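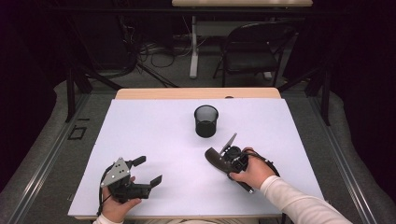 Mesh pen cup vs. solid pen cup on a big desk board

Griltdale Home & Desk Forum > Desks, Boards and Surfaces
Page 1 of 1

boardandbroom
Posts: 162

Okay, need opinions, because I've been going back and forth on this for way too long. I put a big pale board down over my white table (it's sort of a lavender white, depends on the light) and it covers nearly the whole top except for a strip of wood grain along the back. I love it. Everything I used to keep on the table got boxed up when it went down, and the only thing I've let back on is a black wire mesh cup, the round pen holder kind.

So now the question is whether the cup stays. Half the time I think it looks great sitting there by itself, and the other half I think it looks like I forgot to finish moving in. Would you keep the mesh one, swap it for something solid, or get rid of it and put the pens in a drawer? Also, where would you put it? Mine is near the middle, a little toward the back.

inkwell_annie
Posts: 1000

Keep it! Black mesh on a pale surface is a classic for a reason and you can find the darn thing when you need a pen. I had a white ceramic cup on a white desk for years and knocked it over constantly.

I'd move it to a back corner though. The middle is where your paper goes.

pegboard_pat
Posts: 29

Going to disagree with Annie on the mesh. Mesh cups are dust magnets and the ones I've had shed little flecks of black coating wherever they sit. On a dark desk, who cares. On a board that light you'll be wiping up specks every week. Get a solid one with a felt bottom.

inkwell_annie
Posts: 1000

Pat, what are you doing to your mesh cups?? Mine is older than my car and has never shed a thing. I rinse it in the sink when it gets fuzzy, shake it out and let it dry upside down on a towel. Takes a minute.

pegboard_pat
Posts: 29

Maybe I buy cheap ones. But I stand by the felt bottom. A bare metal rim dragged across a board will leave gray marks sooner or later, and it's always when you're reaching for the scissors and not looking.

lowtidecraft
Posts: 2

Hi all, mostly a reader here. Can I ask what the board is? I've got a table about that light and I'm looking for something to cut and glue on, but everything I find is either dark green with a grid or so small it slides all over the place. I nearly bought the Brinimley one last February and chickened out when I saw the shipping.

boardandbroom
Posts: 162

lowtidecraft, welcome! I wish I could give you a name but it came with no label, I got it secondhand from a lady clearing out her sewing room. If you go shopping, measure your table first and go a few inches short on the depth. Having that bit of wood showing at the back is handy for me, I rest a ruler there while I'm working and it's not in the way.

I would not cut on mine, for what it's worth. I do wrapping, sorting and card making on it, and I slip a small cutting mat on top if a blade is coming out.

kettle_drawer
Posts: 162

I'm on team drawer. The whole point of a big clear surface is that it's clear. The minute you allow a cup, the cup gets a stapler for company, then there's a tape dispenser, then the mail moves in. Ask me how I know.

I use a Kistora tray in the top drawer, and pens lie flat so I can see all of them. No cup, no dust, nothing to bump.

inkwell_annie
Posts: 1000

But then you have to open a drawer every time you want a pencil! With glue on your fingers!

kettle_drawer
Posts: 162

I leave it open a crack when I'm working — problem solved.

pegboard_pat
Posts: 29

And then you walk into it with your hip.

kettle_drawer
Posts: 162

Only twice this year.

boardandbroom
Posts: 162

You're all making this harder, ha. No drawers in this table, so that one's out unless I bring in a cart, and I'd rather have the floor space. It's gray carpet in there and wheels don't love it.

I tried the back corner tonight like Annie said. It's better for spreading paper out, I'll give you that, but I kept reaching for the middle out of habit and grabbing air. Might give it a few more days.

Pat, I stuck a circle of felt under the cup too. I used the leftover from a pack of chair pads and traced around the base with a pencil. It's a tiny bit lopsided and you can't tell unless you flip it over.

lowtidecraft
Posts: 2

Did you use the sticky kind of felt or glue it on? Mine has a mesh bottom, so I don't know what the sticky stuff would hold on to.

pegboard_pat
Posts: 29

If the bottom is open mesh, cut a circle of thick cardstock to drop inside, then a felt circle outside, and let them stick to each other through the holes. It also keeps pencil crumbs from falling through. I did that with a Sheehan cup I had and it lasted until I gave the cup away.

boardandbroom
Posts: 162

Oh, that's smart. Mine's sticky felt, it's holding fine so far. I'll report back on the corner when I've gotten through the next batch of birthday cards.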